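Week 5 Handout: Comparing Two Grippers
Lab section, Thursday group
Notes by Hooman Jafarzadeh

Welcome back, everybody! Last week we got through calibration (with a fair amount of grumbling, I know), and this week we finally get to the part most of you signed up for, where we put the Dollitz and the Prelteck through the same small job and see which one we'd want to live with.

The job is plain pick and place. You pick up a cube, carry it to the taped square, set it down and let go. Please run the Dollitz first and then the Prelteck, with the same arm speed and the same opening width, and write down every try, even the ones you'd like to forget. Bijan Parsa's group logged 2,086 tries last spring, and the bad ones taught us far more than the good ones did. You won't need anything like that many. I'd be happy with some 500 from the whole class.

A try counts as good if the cube ends up fully inside the tape. A cube sitting on the line goes down as "partial," and please note which side it's on, so we can tell a placement offset from a sloppy release.
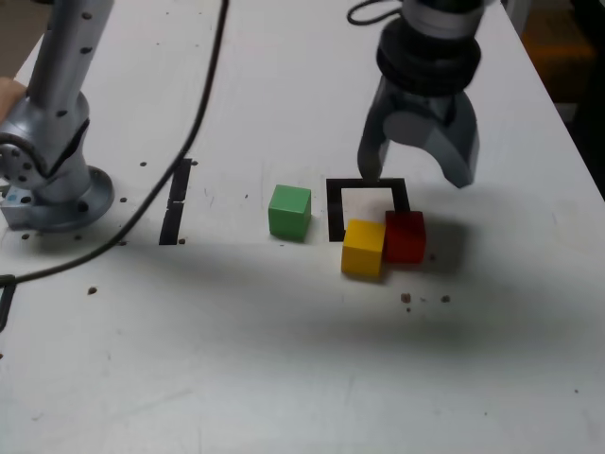 Curved fingers deserve a little extra patience here. They touch a flat-sided cube over a small area, so a cube that starts out slightly turned may swing as the fingers close, and you'll see that in your placement numbers before you notice it by eye. Try a few starts with the cube square to the fingers and a few with it turned, and keep the two sets apart in your log.

For next time, bring your logs and read the Vahidi chapter on grip force, at least the first half.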